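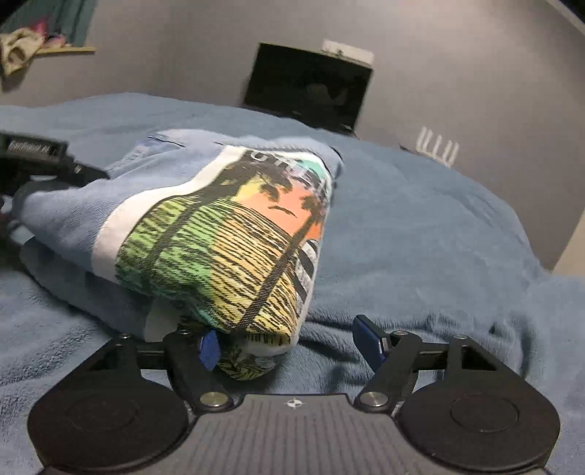 I have never been able to fold a T-shirt. I can roll one, I can stuff one into a drawer and lean on it, but the neat flat bundle you see in shops has always been beyond me. So when Clernbridge put on its open day for the laundry and linen rooms on 2026-07-16, I had my name down within the hour.

Clernbridge is a big old house on the edge of town that was turned into guest rooms years ago, 60 of them now, and all the washing for the place is done on site. You go in by the side gate, past the bins, and the smell of warm cotton reaches you before you find the door. There were 15 of us in the group, which was a good size – small enough to hear and to get right up to the tables.

We began with the sorting room, which I thought would be the dull part and wasn't at all. Bedding goes down one side and guests' own clothes down the other, and every bag gets a paper ticket pinned to it. Mine, for the practice bag, was number 458, and I've still got it in my coat pocket. Then through to the dryers (very loud, very hot, we didn't stay long) and up the back stairs to the linen room. Oh, the linen room! Shelves right up to the ceiling, sheets with all their folds facing out, pillowcases in bundles tied with tape. I could have stood in there all afternoon.

The folding session was held in one of the bedrooms, because they like to do clothes on a bed. A fleece blanket grips the cotton a bit, so the shirt stays where you put it while you turn the sides in. I'd always used the kitchen table at home and wondered why everything slid about. It doesn't matter if the blanket is rumpled either, which suits me.

The other thing I learned was to leave the print on the outside. I'd always hidden it to keep it clean, and then had to unfold half a drawer to find the shirt I was after. Holiday shirts are the best for this. A sunset and a few palm trees looking up at you from a pale blue bundle, and you know straight away which one it is, even when half the lettering has gone under the fold. I've redone my whole drawer this way and I'm ridiculously pleased with it.

My first three goes were lopsided. The fourth was passable, a bit thick in the middle, and I was told thick is fine so long as the edges line up. I then got carried away and did a jumper, which went badly.

Tea was in the old stables, with a very good seed cake, and there was a table of second-hand linen for sale. I came away with two tray cloths and a bolster case, though I don't own a bolster.

If you want to go, the next open day is in March. Wear something light, as the dryer room is no joke, and take the 911 bus if you can – the car park is tiny and was full when I got there.

Filed under: Days out, Behind the scenes, House and home

You may also like
A morning at the Bronora button works
Espinoza soap makers: open studio weekend
Mending afternoon at Sostidix Hall

Contact | Copyright and reuse | Back to top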